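Gasville Arm Group – notes from the September meeting

Present: Maricruz Serrano, Higinio Tlapale, Angelica Tan, Estrella Serrano, and me, Florian Grabner, on notes again. I typed these up the same evening, so if I've got you saying something you didn't say, shout and I'll fix it.

We got going at 7:10 because the projector wanted an update. Last month's notes were approved with one change: Angelica's last name goes on the spare key list, where I had left her off completely. Sorry, Angelica!

1. Where we are with the demos

Higinio gave the numbers. We now have 100 remote-control demos saved in the simulator, and he threw out 21 of them after watching the replays. Most of the bad ones were long pauses where whoever was driving stopped to think (guilty, at least twice). Maricruz asked if pauses really matter that much. Higinio says yes, the arm learns to dawdle right along with us, and he showed a training run from last week where it hung over the tray doing nothing for what felt like forever. We all laughed, and then we all agreed to stop doing it.

So the rule from now on: if you need to think, end the demo and start over. It costs you a minute.

Estrella wanted to know if she could keep her slow ones as a separate set, labeled, so we can compare later. No one minded. She'll put them in their own folder with "slow" in the name.

2. The tray and bin layout

This took up most of the evening. Higinio put the current simulator room up on the wall so we could all point at the same thing: the big round tray at the back left of the green table, the little blue bin in front of it, and the arm over on its plate.
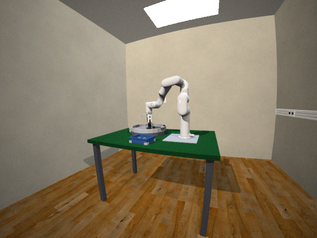 3. Driving by keyboard or by the Dawber handset

Angelica has been on the Dawber handset for two weeks and loves it. I'm still on the keyboard and I still hate turning the wrist with it, so I tried hers during the break and – okay, fine, she's right. My first try was a mess but by the third I was getting the fingers down into the tray without fussing over every inch.

Maricruz pointed out that we only own one handset and there are five of us. Butell has a used one listed and Estrella offered to ask if they'd hold it for us. We voted to spend up to what's left in the parts envelope. All in favor, me loudest.

Until then Angelica will leave the handset in the gray cabinet. Please sign it out, and please charge it before you put it back.

4. Guiding the arm by hand

Maricruz reported on her visit to the packing room at Pallex, where they teach their arm by grabbing it and walking it through the job. She got to try it. Her take is that your hand finds the path way faster than your thumbs do, but she kept bumping the wrist and had to redo the last bit of every run. Also her shoulder hurt the next day.

Higinio thinks we should do some of each once our own arm is bolted down, and use the same task for both so it's a fair fight. I'd like that too. We didn't settle how many of each. Carried over to next time.

5. Saving and naming files

Demo 1423 is in the shared folder twice with two different people's initials on it, and neither of them remembers making it. (We don't have 1423 demos, by the way, the numbering jumped when Higinio moved the folder.) Estrella will write a short page on naming and tape it inside the cabinet door. Date, initials, handset or keyboard. Higinio wants the random seed in there as well, and the rest of us want him to have the software do that part.

To do

Higinio: post the list of thrown-out demos, look at adding the seed automatically
Estrella: ask Butell to hold the handset, write the naming page
Angelica: 9 fresh demos on the handset with no pauses
Maricruz: ask Pallex if two more of us can come see the hand guiding
Florian: these notes, and learn the handset

We wrapped up at 8:50. Next time is the same room, and Maricruz has the key.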